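**Wandau Automation Laboratory: incident thread, January 18, 2025**

**1/10** We are publishing this account of a protective stop on our two-arm bench so that other operators of similar cells can check their own settings. There were no injuries.

**2/10** The bench runs the Oprea placement routine. One arm picks small marked cubes and places them; the other arm carries the depth sensor. Positions are taken from printed markers on the tabletop and on the cubes.

**3/10** During cycle 797 of a planned 2695, the picking arm moved toward a position lower than the one it had been given. The force limit was reached and the arm stopped. The gripper had pressed against the rim of a tray.

**4/10** The stop worked as designed. The operator was outside the marked zone and used the emergency stop as well, as our procedure requires after any unexpected contact.

**5/10** The cause was a stale calibration file. The sensor mount had been loosened and retightened during maintenance, and the file was not renewed afterward. The resulting height error was up to 2 mm at the center of the bench and larger toward the tray.

**6/10** A second finding concerns the Justska control software. It compared the date of the calibration file with the date of the last software update. It did not compare it with the maintenance log. A file from September was therefore accepted without a warning.

**7/10** The bench was returned to limited service at reduced speed. All work is now done with the marker board in place, and its position is checked before the first pick of each session.

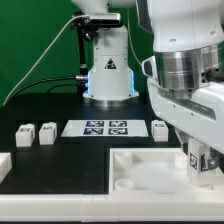

**8/10** We have completed 149 cycles under these conditions without a further stop. Full speed will not be restored until the software check has been corrected and tested on site.

**9/10** Operators at our Prandbridge site have been told to recalibrate after any work on a sensor mount, including work that does not appear to move it. The maintenance form now has a required field for the new calibration file.

**10/10** Partners who use the Oprea routine should compare their calibration date with their last mount adjustment before the next run. Questions may be sent to the Wandau safety desk. The written report will be linked under this post when it is released.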